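24/08/2018

I know, I know – it is still August, and anyone with sense is out in the yard with a cold drink. But I have been thinking about socks. We came home from Skostport with two bags of laundry and sand in everything, and while I was putting things away I opened the winter drawer by mistake and had to lean on it to get it shut again. So I decided that this would be the year I sorted the cold weather things before the cold weather.

My method (if I can call it that) is to carry everything to a table, because if I do it on the bed I end up lying down. Then I set out a plain white box with nothing in it and take one thing at a time. I used to start with hats, since they're the most fun, but then I'd spend half the afternoon trying them on. Now I start with the thick socks. They take up the most room and I have the fewest feelings about them, apart from a gray pair from the market in Brirnunden that I'd rescue from a fire.
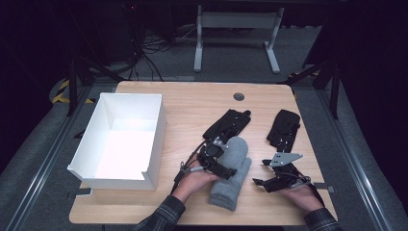
*A gray knitted sock, and the white box waiting.*

I've gone back and forth over how to put knitted socks away. My whole life I rolled them into balls, with one cuff pulled over the other, the way my grandmother did it. It's quick, and they roll around very nicely in a drawer, but the cuffs on my older pairs have gone so slack that they slide down inside my boots before I'm at the end of the street. So this time I laid each pair flat and folded it in soft layers – once over, then over again – and stood the bundles up on their sides in the box. It does take longer. I had the radio on and didn't mind a bit.

Gloves are another story. They don't want to fold, they don't want to roll, and every one of them seems to have lost its partner the moment you turn your back. I'm strict with myself here. Each glove gets flattened out, the fingers straightened, and anything in the fingertips shaken out over the sink (I found a bus ticket in one from last winter, and a cough drop I won't describe).

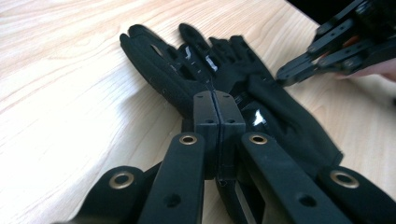 **Do you put gloves away in pairs, or all together in one bag?**

In pairs, always, laid one on top of the other with the cuffs at the same end. I tried the one big bag for a couple of winters and spent too many dark mornings digging through it for a left hand.

I should say that I bought a proper organizer once. It was from Etell, it cost me 69 dollars, and it had 19 little compartments, each of them just slightly too small for a glove belonging to a grown adult. It lives in the garage now and holds screws and seed packets beautifully! I don't regret it, but a box and a flat stack have done more for me.

The black gloves with the shiny grip patches were the last to go in. I like that sort for scraping the windshield and for carrying groceries, and I try to lay them so the patches aren't pressed against anything woolly, which they tend to grab. 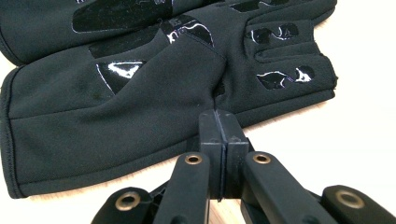 *Black gloves, one above the other.*

I still have the scarves to do, and the big blanket from Tarawneh that needs an airing before it goes anywhere. I meant to hang it out back in June. If it stays dry tomorrow it's going on the line first thing, and the scarves can go out with it.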